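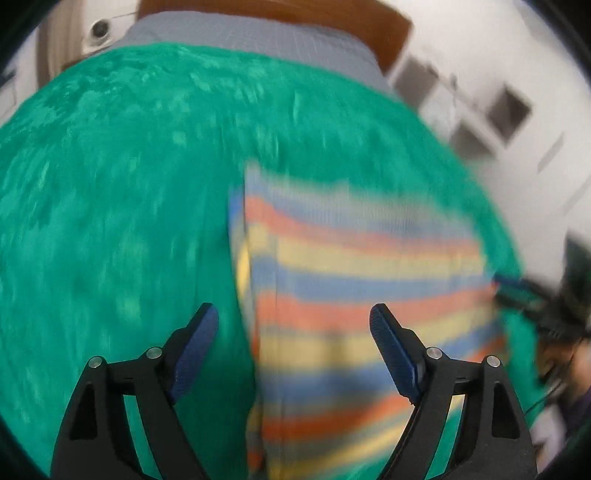
I'd like us to settle the rule on speed when two grippers share one piece of cloth. Draft 2 of the Riltow handling notes only covers one tool. With a large striped cloth over a mottled green sheet, and one gripper still wide open while the other is at the right edge, the notes don't say which one sets the pace. My proposal is that the tool touching the cloth sets it, and the open one stays clear until called.

Torben Janssen wrote:
> Section 11 is fine as it stands. We ran 62 folds at Pernik under it
> and had no complaints. I don't want a second speed limit in there
> unless someone can show me where the first one fails.

It fails at the handover, Torben. Both tools are allowed full speed there, and a hand may be close to either one. I would also like "open" defined as fingers apart and not moving. Rebane reads it as any time the grip is released.

If there are no objections I'll put the new wording into section 11 and send it out with the August set.

Lucie Wong
Watis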